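Kitchen Corner – the coffee machine is in
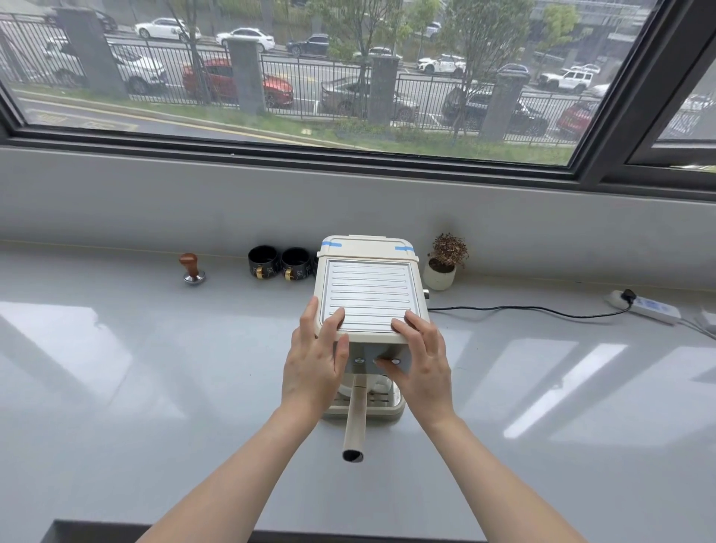
The cream espresso machine on the window counter. Two of the black cups and the tamper off to the left.

Quick one this month, newsletter was due at noon and it's nearly that.

So the machine came over from the Skallport office in January and has been sat in a box till last week. Thanks to Colm Hanrahan for carrying it up and Setsuko Kobori for cleaning it out, twice. First round tasted of vinegar. Second one fine.

It lives under the big window now. Please don't move it – the power strip is on the right and the cord doesn't have much slack to play with. If you need the socket for a laptop, use the ones by the fridge.

Blue tape on the two back corners stays on. Úna Quinlan has asked for a look at the seam before anyone peels it. Ask her, not me.

Top panel is fine for warming cups, a couple at a time. Not for phones. Not for the sugar bag either, somebody had it up there and the ridges were full of it, took me ages with a toothbrush.

Steam wand: wipe it right after you use it, then a short blast to clear it. Dried milk is a pain to get off. Drip tray gets emptied by whoever notices, so please notice. The silver grille lifts out, rinse it and put it back the same way round.

The black cups with the gold handles are Zeyu Dong's and he is happy to share them. Hand wash only becuase of the gold. The tamper stays on the left, standing up, wooden end on top. It has been in the cutlery drawer 3 times already.

Beans – we're trying the Godari dark roast first. Kitty is in the Egan tin, put in what you think is fair. We need roughly 100 dollars to cover the next order and a jug, the old one leaks. Decaf people, I have heard you, it's on the list.

Senan Hennessy will do a short how-to at 10:30 for anyone who hasn't used one of these before, bring your own mug. If you cant make it he's usually around after lunch and doesn't mind being asked.

Next issue: the freezer. Label your stuff now please.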